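The Turquoise Shelf

A short story

2019-10-22

The library at Sedham had been given money, and money was a thing the library at Sedham did not know how to behave around. It came in a long cream envelope from the estate of a woman who had borrowed a great many mysteries over the years and returned every one of them on time. The letter said the sum was to be spent on "something forward-looking for the back room," and there was a good deal of talk at the front desk about what she could have meant by it.

The head librarian thought she meant robots. He had been to a trade fair in Furham in July and come home with a tote bag full of leaflets, and ever since then he had been saying that returns could be sorted and shelved by a pair of arms on a table while the staff got on with people. He said it at lunch. He said it to the man who came about the radiators. The assistant librarian, who had sorted the returns herself for longer than he had worked there and who rather liked doing it (it was warm in the back room, and you got first look at everything), said she would believe it when she saw the budget.

So he made her the budget. Or rather he made half of one and left it on her desk with a mug on top, and she took it home and finished it at the kitchen table, with the cat lying across the leaflets.

There were two firms to choose between. Drekura made a handsome pair of arms that cost more than the library van had, and wanted a service contract on top. Kadrić was smaller and cheaper and wrote its own letters, you could tell, because they wandered off in the middle and came back apologizing. It was Kadrić that offered the trial. For $300 they would build a model of the whole arrangement on a computer, table and shelf and arms and all, and let the library look at it before a single bolt was bought. If the library went ahead, the $300 would come off the price. She read that line over again, the way you do when a thing sounds fair, and then she put it in the budget in pen.

The model arrived on an ordinary gray morning, when it was raining and there was hardly anyone in but the newspaper readers. The head librarian carried the laptop into the back room as if it were a cake. They pulled two chairs up to the sorting bench, moved the returns over, and he opened the first of the views Kadrić had sent.
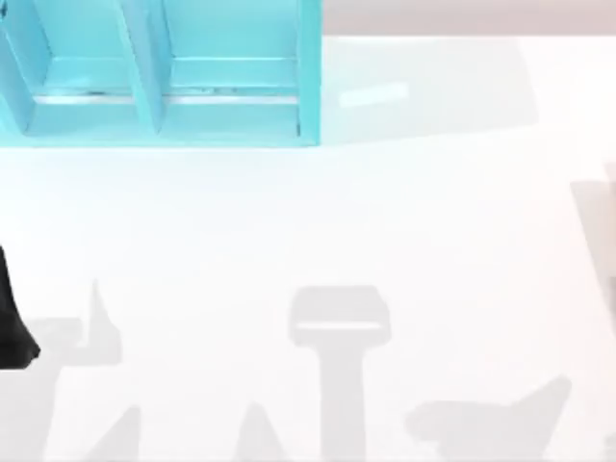
The first view: the shelf at the back of the white table, and the shadows of the arms.

"It's turquoise," she said.

"They can change that."

"No, I like it." She leaned in, holding her glasses by one corner. "Why is the divider crooked?"

He hadn't noticed the divider. He looked at it for some time and said that perhaps it was meant to be slanted, and she said that a slanted divider was all very well until you had an atlas to put away, and wrote on her pad: ask about divider. Under that she wrote: depth of compartments? large print?

He wanted her to look at the arms, of course. There was hardly anything of them to look at, only a bit of black finger at one side and something pale and blurred at the other, but their shadows lay all along the near part of the table, and one of them was as plain as a letter T. She kept coming back to it. She had supposed, without ever putting it into words, that a robot would feel like someone standing in your place. But a shadow on a table was a thing she knew very well. Her own had fallen across the sorting bench every winter afternoon since the lamp was put in behind her chair.

"Where would the books come in?" she asked.

He didn't know. The leaflet said "from any convenient side."

"There's no convenient side in here. There's the side with the radiator and the side with the door." She got up then and fetched the tape measure from the drawer, the cloth one, and he held the end of it without being asked. The bench would have to go, that was clear. A new table to stand the arms on was 70 inches long in the Kadrić letter, and if you wanted to open the door as well, you had to turn it the other way and give up the coat hooks.

They spent the rest of the morning on it. She drew the room on squared paper and he cut out a little table and a little shelf, and they pushed them about with a pencil. She made him ring Kadrić about the divider, and a very pleasant voice told him it could be made straight, or left out, or made to slide, and that sliding was $40 extra.

"Sliding," she called from across the room.

By the time the rain let up she had a clean page. The installation was down at $2,520 and the arms themselves were to be rented by the year, which had been her idea, and which brought the whole thing inside the envelope with enough left for a new lamp. He asked what they wanted a lamp for. She said that robots or no robots she would be sitting in here on winter afternoons, and somebody would have to hand them the atlases.

He signed at the bottom, and she signed under him. Then she wrote "turquoise, please" in the margin, quite small, and went to find a stamp.

Comments

marginwalker
I worked in a branch library for years and the cloth tape measure made me laugh out loud. We had the same drawer! Lovely story.

Tea and Large Print
Would have liked to know what the cat thought of the Drekura leaflet. Please tell me they got the sliding divider.

oldstacks
My only quibble is the coat hooks. You never give up the coat hooks. Otherwise very true to life, especially the half a budget with a mug on it.

More short fiction

The Ferry Timetable
What the Piano Tuner Left
A Second Opinion on the Boiler
Plums, Mostly
The Night Bus to Furham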